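Tuscombe Laundry Sorting Set
Data card, release 4
Last revised 2026-01-28

Summary

The Tuscombe Laundry Sorting Set records the handling of household textiles between the dryer and the shelf. It covers separating a mixed pile, smoothing, folding, stacking and putting away. The set was prepared by the Flollbridge Institute for Domestic Studies for researchers who work on household tasks and on the appearance of cloth. It contains 1605 sequences, divided into 11 task groups.

Contents

Each sequence begins with a pile and carries a short written label for the task. Items are ordinary garments and cloths in cotton and cotton blends, laundered before first use and again at intervals set out in the handling notes. No item was starched. Garments with metal fasteners were left out of this release and may be added in a later one.

The pile is left as it falls. Items are not arranged by size or color, and overlaps are kept, including those that hide most of a piece. 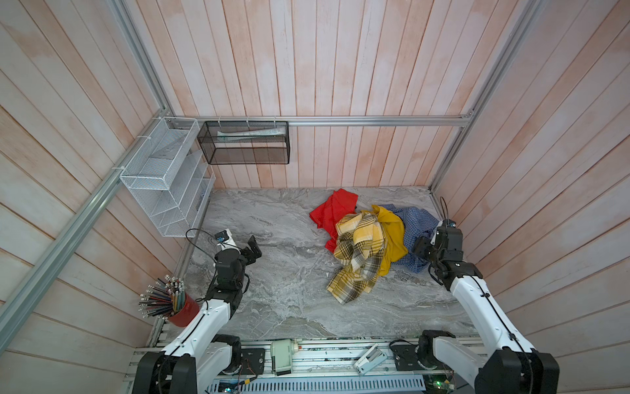
Color and pattern are recorded separately for every item in the inventory. A plain cloth receives one color term; a patterned cloth receives a pattern term and up to three color terms. The distinction matters most where related colors touch, as with the yellow plaid cloth lying over a solid mustard-yellow one, next to a blue checkered shirt and a bright red cloth. "Plaid" and "checkered" are separate terms in the inventory and should not be merged. Labels produced with the Tiltik annotation tool before May used a single term for both — these have been corrected.

Folding conventions

Shirts follow the Steiner fold, in which the sleeves are laid across the back before the body is folded in thirds. Flat cloths are folded in half twice. A fold is marked complete when no corner extends past the edge beneath it.

Known limitations

Wool, silk and heavy toweling are not represented. Children's clothing appears in one task group only. In 10 sequences the written label names the wrong fold; they are listed in the errata file and remain in the set so that numbering is preserved.

Terms of use

The set may be used for research and teaching. Publications should cite the Tuscombe Laundry Sorting Set and state the release number. Corrections to labels may be sent to the Institute's data office with the sequence number and the proposed wording.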